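Chapter 5: When the Gripper Lets Go

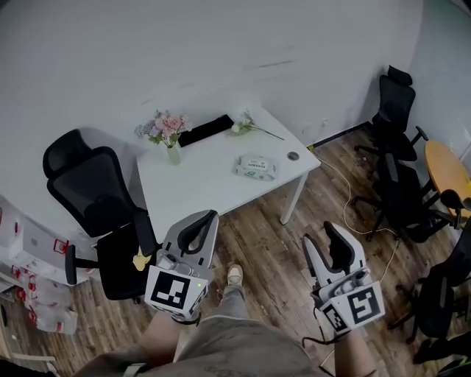 Marjatta Laaksonen read my draft of this chapter and wrote back that I was blaming the fingers when I should've been blaming the wrist. She had a point, so I started over!

My first bad drop was at Dinu, one December, around the tenth hour of a shift. The jaws closed fine, the log said "closed," and the part still hit the floor (and very nearly my foot). I swapped the finger pads. Same thing. I swapped them again, 6 sets in all, before I thought to check the bolts behind them. One was loose by over 5 turns.

So we'll begin with faults that hide behind a good signal. Keep a pencil handy, and before you touch any jaw in the lab exercises, cut the power and wait 18 seconds.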